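Review: Vostness Cell Trainer, second release

I bought the Vostness Cell Trainer in May to get new operators used to our pick cell before they stand next to the real one. It is a simulation package. You load a model of your arm, gripper and table, drop in your bins, and run the sorting job on screen. We have a small shop in Parkarville that repacks machine parts, and the license cost us $1371 for one seat, with updates for a year. I have now put 66 hours on it, enough to have an opinion, and most of that opinion comes from one fault.

Setup first. The installer ran without trouble on a three-year-old desktop. The parts library is decent and the bin models load at the right scale, though you will spend an afternoon finding out which collision meshes are turned on by default. I built a room that looks close enough to our back area that new people know which way they are facing. You can dress the walls if you want to. Rendering is clean and the shadows are good enough to judge height by.
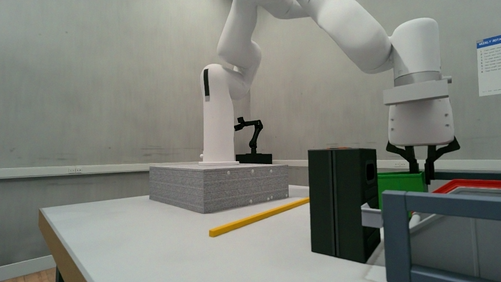 The trouble started on a Tuesday, on the second week of use. I had a sort job set for 1000 cycles overnight with the contact limit at our usual low setting. In the morning the log said all cycles were complete with zero stops. That looked wrong to me, so I played it back. At cycle 212 the gripper came down too far to one side, put a finger against the wall of a bin, and kept pushing. The bin slid. The arm carried on with the program as if nothing had touched it. From then on every pick near that bin was made against a position that was no longer true.

A real arm with that limit set would have stopped. I know this because ours does it a couple of times a week, and it is annoying, and it is supposed to do it. A trainer that lets an operator push a bin across the table without a stop is teaching the wrong thing. The person learns that light contact is nothing. Then they go to the floor, widen the contact limit because the real one "trips too much," and someone has a hand in there clearing a jam.

I wrote to Vostness support. The first reply told me to reinstall. I did, and the fault was still there. The second reply, four days later, was better and gave the cause. The contact check reads force at the wrist, and side loads on the fingers are ignored unless you tick a box called "lateral contact" on the third page of the gripper settings. The box is off by default. It is not in the manual that came with my copy. With it on, the same job stopped at cycle 212, the way it should have.
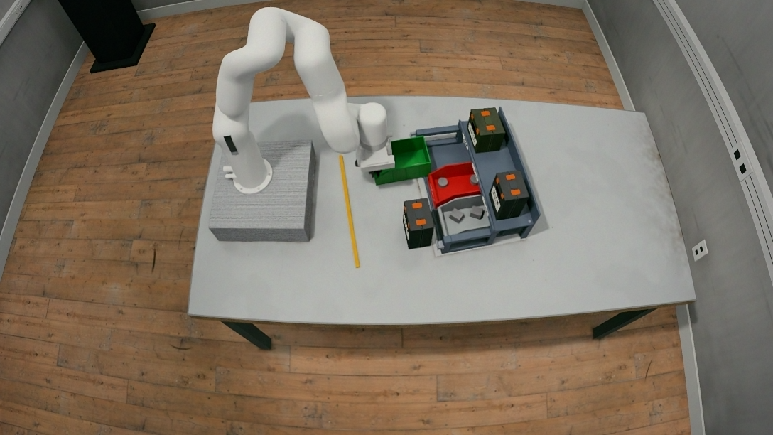 Bin spacing turned out to matter as much as the tick box. With everything close together the arm has very little room to come down wrong, and the default approach path cuts corners. The wrist can end up low over one end of the green bin, with the gripper overlapping the left rim, and on the monitor it is hard to judge how much clearance you have from a high viewpoint. I now make trainees switch to a side view before they approve any path. I also raised the approach height for every bin, in the rack or out of it, and the near misses mostly went away.

There is a second, smaller problem. The emergency stop button on screen halts the arm but leaves the gripper state alone. If you reset from there, the program resumes from the next line with no prompt. On our real cell you have to acknowledge the stop and then start again, two separate actions. Vostness says this will be changed in the next update. I have no date from them.

I looked at two other products. Gallagher sells one that handles side contact correctly out of the box and asks for confirmation after a stop, but it was $1519 when I got the quote, and the parts library is thin. Skivisetti has a cheaper one that runs in a browser. I tried the free version and it had no contact limit at all, so I did not go further.

What I like about the Vostness: playback is excellent. You can scrub to any cycle, see the commanded and the reached position side by side, and save a clip. Without that I would never have found the fault. It is also steady — no crashes in all that time — and you can teach a new operator the basic screens in a morning.

What I don't like: a safety setting that ships turned off, a log that reports zero stops when the check was not really running, and a first-line support desk that did not know about either.

If you already own it, open the gripper settings, go to page three and turn on lateral contact. Then run a job where you put a bin in the way on purpose and make sure it stops. Do that again after each update, as mine switched the box back off once.

Three out of five. I would go to four if they fix the default and the reset.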